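Moving the mail archive off the old server

2020-01-10

Posted in: housekeeping, storage

I finished the mail migration over the break. Several people asked for notes after the September post, so these are the notes. They assume you already know what Maildir is and have at least once regretted choosing mbox.

The starting point was a single mbox file per year, going back to my first job at Bangera. Some years had a second file because the client I used then split archives without asking. Total after removing the obvious junk: 1,894 folders' worth of threads if you count each mailing list topic the way the old client did, far fewer if you count them sensibly. The first pass of the converter took most of an evening and produced 181 messages it could not parse.

Those 181 fell into a few groups. Most had a body line beginning with "From " that had never been escaped, so the converter cut the message in half and treated the remainder as a new one with no headers. I fixed these by hand in a text editor. There are scripts for it. I tried one, and it joined two unrelated messages from Balakrishnan Thomas into a single long complaint about printer queues.

The next group had bad dates. A machine at Bangera spent several months with a dead clock battery and stamped everything 1970. The Received headers were correct, since those came from the relay, so I rewrote the Date header from the earliest Received line and kept the original in an X- header. If you do this, do it on a copy. Changing the header breaks any signature on the message, and I do have a few signed ones from Waltraud Dreßler, who signed everything, including lunch plans.

The rest were encoding problems. Subject lines in raw Latin-1 with no declaration, mostly. Vitória Godinho's name appears in the archive in five different forms, four of them wrong. I normalized the display names in the index and left the messages alone.

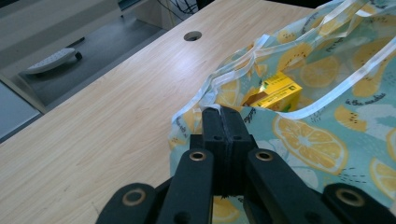
For the index I looked at two options and used Condov, mainly because it stores its database in one directory and can be rebuilt from scratch without touching the mail. A full rebuild takes roughly 2 hours on this hardware. Incremental updates are too quick to be worth timing. Search is good on exact phrases and mediocre on word stems – "invoice" does not find "invoicing" unless you turn on the stemmer, and the stemmer then makes a mess of part numbers. I left it off.

Attachments are the part I would do differently. I extracted them into a separate tree, named by hash, with a stub left in the message. It saved a fair amount of space, as the same Ometti price list had been forwarded to me over and over. The cost is that the archive is no longer self-contained. Sowmya Kartha pointed this out in a comment in September and I went ahead anyway. She was right. The untouched originals are on the backup disk, compressed, and I intend to keep them there.

Checking the result: I compared Message-IDs between the old files and the new tree. There were 1,070 in the old set with no match in the new one, which was alarming until I sorted them. All were duplicates, copies kept in both Sent and a list folder, where the converter had kept one and rewritten the ID on the other. There is an option to disable this. It is documented on the second page of the manual under "Miscellaneous".

Still to do:

The Trakar years are in a proprietary format. There is an exporter, but it wants a license key I last saw on a sticker.

Permissions on the attachment tree are wider than they should be.

Calendar invitations are still mixed in with the ordinary mail. I may leave them.

Comments (2)

Nomvula Cele: Which version of Condov? The older one drops the last message in a folder if there's no trailing newline.

Reply from author: The current one. I checked the last message in each folder after reading this and they are all present.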